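FROM THE BENCHES
Henlow Shared Workshop newsletter

The grippers can now fold a towel, provided you aren't fussy about towels

Regular readers will remember that back in January a few of us decided to build a set of hand-held grippers, on the grounds that the laser cutter was free and we had all watched the same video. The plan was to have them done by spring. It is no longer spring.

For anyone who joined since: these are grippers you carry around and squeeze yourself. You do a chore with them, a camera records how you did it, and later a robot arm is supposed to learn the chore from the recordings. We don't have the robot arm yet. We have a very nice drawing of where it will go.

The name of the project is Akavach. Fouzia Rind picked it and has declined to say what it means, and the domain was cheap.

Version one had fingers printed in a rigid plastic that held a screwdriver beautifully and dropped everything else. Version two had softer fingers, which held everything and then would not give it back. Version three, the current one, uses a stiffer linkage and a patch of grippy mesh in the jaw, and it is the first one Hiwot Feyisa has allowed out of the back room without a lecture. She redrew the trigger 4 times. The last redraw moved one pivot by the width of a pencil line and fixed the sticking we had been blaming on the springs since summer. The springs have received an apology.

Most of the work since the last newsletter has been cloth. Cloth is a miserable thing to hand to a machine. A block stays a block when you pick it up, but a rag turns into a new object every time you look at it. So we started with cleaning cloths, the microfiber kind that come in a big pack and shed on your sweater, and we have been pinching, passing and folding them ever since.

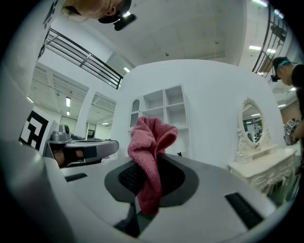 Does a gripper like this need a motor?
The hand-held ones don't. Your fingers do the squeezing through the trigger, which keeps the weight down and the price low. A motor only comes in when the same jaw gets bolted to an arm, and we've left room behind the linkage for one.

Passing a cloth from one gripper to another is harder than it sounds. The receiving jaw has to close before the giving jaw opens, and two adults who have known each other for years will still get this wrong and then discuss whose fault it was. Hiwot's rule is that the receiver says "got it" out loud. This has cut down on dropped cloths and made the workshop sound like a very slow trapeze act.

The printed marker patterns took a while to sort out as well. Our first batch went on glossy paper, and under the ceiling lights the cameras lost them every few seconds. Matte paper from the shop in Vurnley fixed it. If you find a stray square of black and white blocks stuck to the bottom of your shoe, please bring it back.

As for the count, we have 2,468 recordings on the drive, of which Fouzia considers 135 to be any good. The others include the ones where the camera was pointing at somebody's elbow, the ones where the clock on one gripper had wandered off from the clock on the other, and a long stretch where we were all being very careful and the result is useless because no one folds a towel like that. She is keeping them anyway. She says bad folds are data too — I think she just hates deleting things.

Next up is the trigger spring (still a bit heavy for small hands), a better way to route the camera cable, and the question of the arm. There's a used one for sale through Bucur, complete except for the controller and the part that attaches it to a table. Opinions are divided. Mine is that we should buy it before we come to our senses.

Next build session is 23/11/2019. Bring a laptop if you want to help sort recordings, and bring your own screwdriver regardless, as the good one has gone missing again. Cloths will be provided. We have plenty.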